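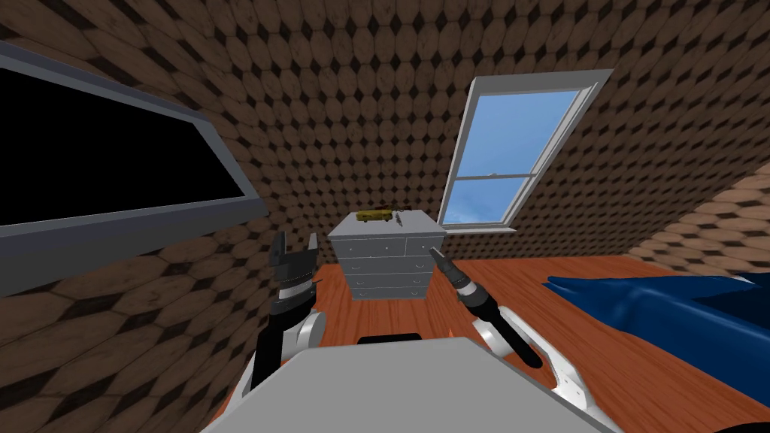
Forums > Home Builds > Two-Arm Robots > Simulation and Setup

Simulated right gripper stops short of the dresser, left one is fine

Posted by garagelathe in Simulation and Setup
13 comments | 3 shares

I'm building a two-arm mobile robot in my garage. The arms are Trestow kits, the base is my own welded frame, and the controller board is from Skemau. Before I let it move near real furniture I want the motions working in simulation, so I set up the attic bedroom scene in Grotimik and parked the robot facing the white dresser under the skylight.

The job is simple. Reach out with one arm, pick up the small yellow thing on top of the dresser, back off, put it down again. With the left arm it plans every time. With the right arm the planner gives up before the gripper gets over the dresser top and reports "no collision-free path." The right arm ends up pointing at the right front corner of the dresser and stays there.

What I have tried:

Raising the planner limit to 2,000 samples. It takes longer and fails in the same spot.

Moving the base back a little. Then the left arm can't reach either.

Deleting the bed from the scene. The right arm plans fine with the bed gone, but the bed is part of the room and I want it there.

The arms are supposed to be mirror images. I copied the left arm file and flipped the signs on the side-to-side offsets. Both grippers open and close correctly when I command them by hand. The head camera view looks right to me, with both arms where I expect them and clear floor between the robot and the dresser.

Is this a bad mirror on my part, or is the bed really in the way? I'd like to know before I cut the shoulder brackets, because I only have enough plate for one set.

Share | 3 shares

plywoodandsolder
5 comments

Deleting the bed already told you most of it. Turn on the collision shapes in the viewer and look at the bed. Many furniture models come with a detailed mesh for drawing and a very crude shape for collisions, often one box around the whole thing. If the blanket hangs out past the mattress anywhere, the box goes out that far too, and it goes up as high as the tallest point, headboard included. So you can have open air on the screen that the planner treats as solid.

In your view the bed is over on the right with a corner coming in toward the middle of the room, and the right arm passes in front of it. A box around that bed could easily swallow the elbow.

Do this in order:

1. Show collision shapes only, with the drawn meshes hidden.
2. Put the right arm in the pose where it stops and see which link is touching or nearly touching.
3. If it's the bed box, replace it with two boxes, one low and wide for the mattress and one thin and tall for the headboard, if your model has one.
4. Run the planner again with the limit back at its default. More samples won't help when the goal is blocked.

Also check the mirror, separately. Flipping the offsets is only part of it. The joint axes and the joint limits have to be handled too. If a shoulder joint goes from minus 30 to plus 120 degrees on the left and you flipped the axis position but left the direction alone, the right limits may need to be swapped and negated. The arm will look correct sitting still and then run out of travel when it reaches across. A quick test is to send both arms the mirrored version of the same pose and compare where the fingertips end up. They should be the same distance from the center line and at the same height.

Don't cut the brackets until both tests pass.

Share | 0 shares

tinbucket9
1 comment

had the same thing with mine. I just moved the bed. took two seconds. it's a simulation, put the bed wherever you want

Share | 0 shares

fencepost_robotics
4 comments

Moving the bed will get you a plan, but you'll meet the same problem at the next piece of furniture, so I would find the cause.

One thing to add to the first reply. Look at the self-collision settings as well as the room. When you copy an arm file, the list of link pairs that are allowed to touch usually doesn't copy over with the new names. On my build (Fung wheel base, homemade arms) the left forearm and wrist were on the list and the right ones weren't. The right arm was reporting a collision with itself in half of its poses, and it only found a path when it had a lot of room to go the long way around. That would fit what you saw when the bed was gone.

Open the list and search for every left-side link name. Each line should have a matching right-side line. I had 3 missing. If you have a tool that generates the list, delete the old one and run it again from the finished robot file.

For the yellow object, plan to a point above it first and then come straight down. Going directly to the grasp from the front means the fingers have to clear the edge of the dresser top with very little margin. The dark slender item next to it is also in the scene, so check that the gripper has space when it opens on that side. You could take that one out for the first runs and put it back later.

As for the brackets, I made mine from scrap particle board first and bolted them on for a week. Ugly, but I changed the hole spacing twice before I touched any metal.

Share | 0 shares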